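종이컵 디스펜서, 원목 받침에 철제 봉으로 된 거 실제로 써 보신 분 계세요?

생활수납 게시판 > 주방/탕비
작성자: 물끄러미
2022년 11월 5일

작은 공방을 하고 있습니다. 손님용으로 커피랑 차를 셀프로 드시게 해 놨는데 컵이 늘 문제예요. 지금은 종이컵을 비닐 포장째로 눕혀 놓고 한쪽만 뜯어서 쓰는데, 보기에도 별로고 꺼낼 때마다 두세 개씩 딸려 나옵니다. 손님이 하나 쓰고 나머지를 다시 밀어 넣는 걸 보면 남의 손 탄 컵을 다음 사람이 쓰는 거잖아요.

그래서 컵 거치대를 알아보는데, 벽에 붙이는 플라스틱 원통은 벽이 타공판이라 못 달고요. 눈에 들어온 게 동그란 나무 받침에 가느다란 검은 봉을 세워서 컵을 가운데 쌓아 두는 물건입니다. Gedia에서 나온 것도 있고 Hevier라는 데서 나온 것도 있던데 사진으로는 생긴 게 거의 같아요. 그런데 값은 꽤 차이가 납니다.

저는 좀 의심이 드는 게, 이게 결국 나무판에 철사 꽂은 거 아닌가요? 상품평은 죄다 "예뻐요" "카페 같아요"인데 저는 그런 말 안 믿습니다. 받은 날 쓴 후기가 무슨 소용이에요. 궁금한 건 이겁니다. 높게 쌓으면 안 넘어지는지, 한 개씩 잘 빠지는지, 나무 받침이 물기에 괜찮은지. 그리고 위가 트여 있는데 먼지는 어떻게 하시는지요. 하루에 컵은 40개쯤 나가고, 바쁜 토요일에는 더 나갑니다. 오래 쓰신 분 답 부탁드려요. 판매하시는 분은 사양합니다.

보리차두잔

저는 추천이요! 인테리어 효과 확실하고 손님들이 다 어디서 샀냐고 물어봐요. 나무 색도 고급스럽고요. 사이즈별로 두 개 놓으면 더 예쁩니다. 넘어진 적은 없는 것 같아요. 산 지는 얼마 안 됐어요.

 └ 물끄러미: 답변 감사합니다만 제가 걱정한 게 딱 이런 후기라서요. 얼마나 높이 쌓아 두고 쓰세요?
 └ 보리차두잔: 그냥 한 줄 뜯어서 넣어요. 세어 본 적은 없네요.

창고지기9

탕비실 관리 때문에 지난 8월부터 Hevier 것을 두 개 쓰고 있습니다. 칭찬할 생각도 욕할 생각도 없고 겪은 대로만 적습니다.

먼저 넘어지느냐. 컵 자체가 가벼우니까 컵만 놓고 보면 걱정할 게 없습니다. 문제는 받침 무게예요. 저희 것은 받침이 그럭저럭 무게가 있어서 툭 치는 정도로는 안 넘어가는데, 같은 모양이라도 받침이 얇은 건 흔들리더군요. 전에 있던 싸구려가 그랬습니다. 상품 설명에 지름만 있고 무게가 없으면 저는 안 삽니다. 판매자한테 물어봐서 답을 못 하면 그것도 답이라고 봅니다.

한 개씩 빠지느냐. 이건 거치대보다 컵 탓이 큽니다. 컵을 엎어서 쌓고 위에서 집는 방식인데, 새 줄을 뜯자마자 넣으면 컵끼리 꽉 물려서 당연히 두 개씩 올라옵니다. "디스펜서"라는 이름 때문에 기대하시는 분들이 있는데 하나씩 떨어뜨려 주는 장치 같은 건 저희 것에는 없어요. 그냥 컵이 옆으로 안 쓰러지게 잡아 주는 울타리입니다. 넣기 전에 줄을 양손으로 살짝 비틀어서 사이를 벌려 주면 좀 낫습니다.

봉 간격도 보세요. 봉 사이가 컵 입구 지름보다 훨씬 넓으면 컵이 비스듬히 놀고, 너무 좁으면 채울 때 컵 테두리가 긁힙니다. 컵 크기를 먼저 정하고 거치대를 고르셔야지 반대로 하면 고생합니다. 저는 반대로 했습니다. 남은 컵 300개는 다른 층에 줬어요.

물기. 받침에 칠이 되어 있어도 바닥면은 칠이 덜 된 경우가 있으니 받으면 뒤집어 보세요. 저희 것은 바닥면이 거칠어서 정수기 옆에 두었더니 한쪽에 얼룩이 올라왔습니다. 지금은 물 나오는 곳에서 떨어진 탁자로 옮겼고 그 뒤로는 더 번지지 않습니다.
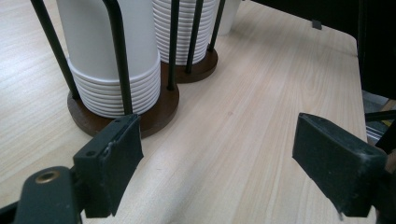 배치와 높이

두 개를 앞뒤로 바짝 붙여 놓으면 자리는 덜 차지하는데, 뒤쪽 컵은 손이 잘 안 갑니다. 둥근 받침이라 벽이나 모서리에 붙여도 남는 틈이 생기고요. 탁자 폭이 된다면 옆으로 나란히 놓는 쪽을 권합니다. 같은 컵만 채울 거면 애초에 두 개가 필요한지도 의문입니다. 저희는 두 개를 쓰지만 사람들이 손 닿는 쪽만 쓰기 때문에 앞엣것만 줄어듭니다. 며칠에 한 번씩 자리를 바꿔 줘야 해요.

흰 컵에 짙은 갈색 받침, 검은 봉이면 밝은 색 탁자 위에서 보기는 좋습니다. 그건 인정합니다. 그런데 짙은 받침은 먼지가 바로 보여요. 저는 차라리 그게 낫다고 생각합니다. 보여야 닦으니까요.

높이는 욕심내지 마세요. 높게 쌓아 두면 자주 안 채워도 되니 편할 것 같지만 키 작은 분들이 위에서 집기가 불편하고, 비스듬히 당기다가 봉까지 같이 끌고 옵니다. 저는 한 번에 20개 정도만 넣고 모자라면 오후에 다시 채웁니다. 질문하신 분은 하루 사용량이 그 두 배니까 점심때 한 번 더 채우면 될 겁니다.

먼지는 답이 없습니다. 엎어서 쌓으면 입 닿는 부분이 아래로 가니까 안쪽에 먼지가 들어가는 건 막지만, 테두리가 바깥으로 드러나 있는 건 마찬가지예요. 퇴근할 때 맨 위에 뒤집은 컵 하나를 더 덮어 두고 아침에 버리는 분도 봤는데, 그걸로 옆까지 막아지진 않죠. 위생이 제일 중요하면 뚜껑 있는 걸로 가시는 게 맞습니다.

Gedia 것은 안 써 봐서 모릅니다. 안 써 본 걸 좋다 나쁘다 하고 싶지 않습니다.

 └ 물끄러미: 이런 답을 기다렸습니다. 비트는 건 오늘 해 봤는데 비닐째 눕혀 쓰는 지금도 좀 낫네요. 그런데 봉은 빠지거나 하지 않나요?
 └ 창고지기9: 하나가 살짝 헐거워졌습니다. 받침에 끼워 넣는 식이라 손으로 누르면 다시 들어가긴 하는데 몇 년 갈지는 모르겠습니다. 접착제는 아직 안 발랐습니다.

세모네모

Mujić라는 데 것을 썼습니다. 높이 155mm짜리 낮은 봉이었는데 컵을 한 줄 다 넣으면 봉 위로 한참 올라와서 윗부분은 잡아 주는 게 없었어요. 문 열 때 바람 불면 위쪽 컵이 날아갔습니다. 봉 높이 꼭 확인하세요. 지금은 그냥 서랍에 넣고 씁니다. 서랍이 제일 낫습니다.

 └ 물끄러미: 손님이 서랍을 열게 할 수는 없어서요. 그래도 봉 높이는 생각 못 했는데 적어 두겠습니다.
 └ 세모네모: 서랍에 "컵"이라고 써 붙이면 다들 엽니다.

물끄러미 (글쓴이 추가)

일단 두 개 세트는 안 사고 하나만 사기로 했습니다. Hevier에 받침 무게를 문의해 놨고, 바닥면에 칠이 되어 있는지도 같이 물었습니다. 답이 오면 여기에 덧붙일게요. Bolthorpe에서 나온 뚜껑 달린 제품도 후보에 있는데 써 보신 분 있으면 댓글 주세요. 받은 날 후기 말고요.

태그: 종이컵, 컵거치대, 탕비실, 셀프바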